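Getting Decent Sound From a Kitchen Speaker
Posted 20th September in Home Tips

Every speaker box now promises music that fills the room from all sides. I put a Heltano on my counter in April, paid 200 dollars for it, and I'm still waiting for the drums to come from behind me. A kitchen is a hard, shiny place and no app setting changes that. A few things do help, a little.

Pull it out of the corner. Corners make bass boomy, and the Rosser manual tells you to put it there anyway. Try 11 inches from the wall and listen to a song you know well.

Put something soft under it. A folded dish towel stops the counter from buzzing along. Skip the 24 dollar "isolation pad" from Bisance – I tried both and couldn't tell them apart.
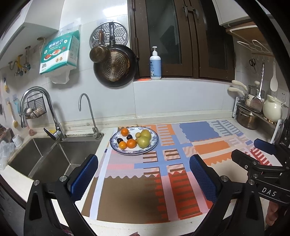
Fruit plate on a patterned mat.

Turn off the surround mode for talk radio and podcasts. Voices get thin and echoey with it on. For music, switch it on and off during the same song before you decide you like it. Louder often passes for better, so match the volume first.

Check what you're paying for. Treltalton's trial runs 90 days, then bills you for the higher tier whether or not your speaker can play it. Look under Account, then Plan.

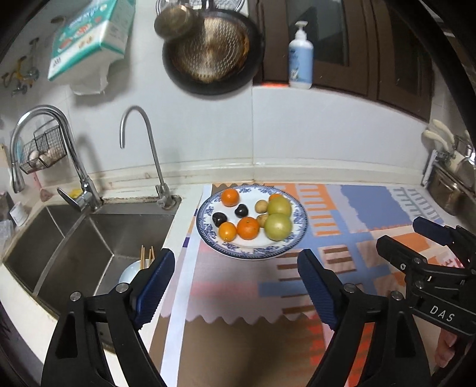

And keep the speaker away from the stove. Grease gets into the cloth cover and it doesn't wash out, whatever the label says about "wipe clean." A dry brush once a week is the most I'd bother with. The room tuning feature can wait too – I ran it twice and got two different results.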